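Konbridge Bookbinding List
Subject: Re: warped boards on small notebooks
Date: January 22, 2023

Hello all,

I answer in between the lines, because there were several points in one message and I would otherwise lose half of them. Please excuse my English, I learned the words for binding in another language and I still have to look up some of them.

> I finished a set of notebooks in December for a market and every
> cover is now bent outwards, like a shallow dish. The boards were
> flat when I cut them. I use 120 gsm paper from the Budska mill for
> the inside and the blue cloth from Sjöberg on the outside. Is it
> the cloth?

I do not think it is the cloth. I have used the same cloth for a few years, in blue and in the dark green, and it behaves well if it is not made too wet. When the cover bends outwards, it means that the outside pulls more strongly than the inside. The cloth takes water from the paste, it becomes larger, and when it dries it becomes smaller again and pulls the board with it. The paper on the inside must pull in the other direction with the same strength.

So my first suspicion is the inside paper and how you put it down. If you paste it and put it down at once, it has no time to become larger, and then it cannot pull very much when it dries. I paste the sheet, wait until it lies flat and relaxed on the table, and only then I put it on the board.

> Also I am not sure about the grain. The paper came in a pack of
> 500 and the label was gone when I bought it.

This can be the whole explanation. Cut a square from one sheet, draw a line parallel to the long side of the sheet so you know later which way it was, and wet one face with a sponge. It will roll up like a tube. The grain runs in the same direction as the tube. It must run from head to tail of the book, and the board and the cloth must do the same. With the board I only bend it in my hands, first one way and then the other, and the way in which it bends easily is the one I want parallel to the spine.

If your grain is wrong in the inside paper only, the book will still be usable, but I would not sell it. 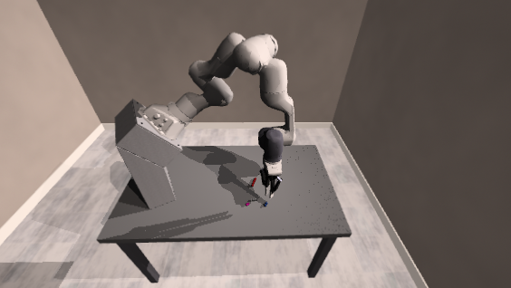
How long should the finished book stay under weight?

Leave it overnight at least, between clean boards with blotting paper inside both covers, and change the blotting paper after the first hour. In a cold workroom I give it a second night.

> Last thing, which paste? I have a tub of Pirnex which is quite
> thick and I thin it with water until it brushes well.

I have the same tub and I also thin it, but less than I did in the beginning. More water means more stretching, and more stretching means more pulling. What I do now is to put a little in a small dish and stir it with the brush until there are no lumps, then add water with a teaspoon. It should fall from the brush slowly. For the cloth I use it thicker than for the paper. Some members here mix paste and white glue for the cloth, and this dries faster, but I do not like that I cannot move the cloth any more after I have laid it.

About the size: you wrote that the boards are 155 mm high. For a notebook of this height with 9 sections I would take a thinner board than for a big album, but not so thin that you can bend it with two fingers. A thin board will follow every mistake of the paste. I made this error with a whole series of address books and they are still in my cupboard.
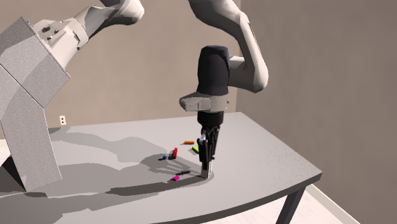

Robot arm with black gripper over a grey table, rendered.

For the covers that are already bent, you can try to save some of them. Put a very slightly damp blotter against the inside of the cover, with a dry one behind the board, and put it under weight. Look at it after one hour. If the inside paper is still holding everywhere, you can paste a second sheet over it, well relaxed this time, and the new sheet will pull the cover back a little. I had success with this on small books and none on large ones.

Please write to the list which way your square of paper rolled. I would also like to know if anybody has bought from the Budska mill lately, as I need more of the cream colour and the last order took a long time to come.

With kind regards from a cold workroom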